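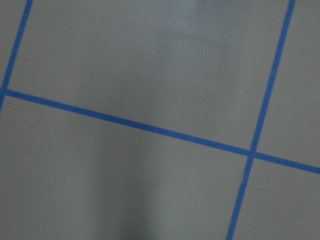

Blue tape on gray, Skarance

I had wanted to go to the Kostow Lantern and Fiddle Fair for years, mostly because my aunt used to come home from it with a sore throat and a bag of poppy seed rolls, and I figured anything that made her that happy was worth the drive. So in April 2021 I finally packed the car and went. It took me most of a morning to get there from home (I stopped twice for coffee and once because I was sure I'd left the stove on, which I hadn't).

Kostow is small. You come over a hill, there's a grain elevator and a church, and then you're more or less in the middle of it. The fair takes up the main street, the schoolyard and a long meadow that runs down to the creek. This year everything was outside and more spread out than the old photos I'd seen, with masks on at the food stalls and the dancing done in small circles of people who came together. I didn't mind one bit. After the year we'd all had I would have stood in a parking lot to hear a live fiddle!

The parade starts at the Skarance end of town. Skarance is really its own village, or was, and people there will correct you if you call it Kostow. They have their own band, their own soup, and their own opinion about who started the fair. I heard three versions before lunch. The one I liked best was that two families fell out over a borrowed fiddle, held rival parties on the same night, and ended up with so many guests in the road between them that the whole thing turned into one party. No idea if it's true. The woman who told it to me was selling me a scarf at the time, so there's that.

Let me talk about the food, because I ate a lot of it. The poppy seed rolls are as good as promised, soft and a little sticky and much heavier than they look. There's a dumpling soup with dill that the Skarance people make, and a sort of flat potato bread cooked on a griddle and folded around onions. My favorite was the plum thing, and I'm sorry to say I never got the name right. It's a warm plum with sugar inside and dough on the outside and you should not bite into it right away. I had four. The line for them was the longest at the fair and went past the bandstand, so you get a free concert while you wait.

And the music! I'm used to festivals where you stare at a schedule and run from stage to stage. Kostow has a schedule, I think, but mostly you follow your ears. There were 40 fiddlers in the opening procession, according to the printed program, and they play the same tune over and over all the way up the main street, a bit faster each time around. By the top of the hill it's a gallop and everyone is laughing, including the players. A kid near me had a fiddle so small it looked like it belonged to a doll, and she kept up fine until the last stretch, then just held her bow in the air like she'd won.

The afternoon was the Rosenthal tent, which is where the dance contest happens. Rosenthal is the bakery that sponsors it, so the winners get a cake instead of a trophy. I thought that was very sensible. The contest is split by age, and the over-63s were by far the fiercest. One couple did a spin that I would not attempt at gunpoint. They came in second and looked quite put out.

I did have a couple of small gripes. There aren't enough places to sit, and by late afternoon I would have paid good money for a folding chair, so bring one. The bathrooms are all down by the schoolyard, a real hike from the meadow. Also most stalls take cash only and there is exactly one machine in town, at the gas station, and it had run out of twenties by the time I got to it. Parking was a breeze, though, and free before noon.

Now the lanterns. Around dusk the stalls start to close and everybody drifts down to the creek. The paper lanterns are made over the winter, in homes and at the school, and this year's total was chalked on a board by the bridge: 1,665. The custom is to hang them on lines between the willows, and they get lit a row at a time, from the Skarance side toward Kostow. It took 30 minutes and hardly anyone talked. A group called Nasari was singing from the far bank, just voices, no microphones, songs I didn't understand a word of. I'm not usually a crier at these things, but my eyes were pretty wet, and the man next to me was blowing his nose too.

I stayed the night in a room over the hardware store, with a bed that squeaked and a very good breakfast (eggs, rye bread, more poppy seed). In the morning I bought a dozen rolls to take to my aunt. Nine of them made it to her house. She asked if the soup people and the town people were still arguing, and I said yes, and she was delighted.

If you're thinking of going, book your room early, since there are only a handful in town and the next motel is a long dark drive away. Take a warm jacket for the creek. They're holding a smaller fiddle day in May, with no lanterns but all of the food, and I've already asked for the time off.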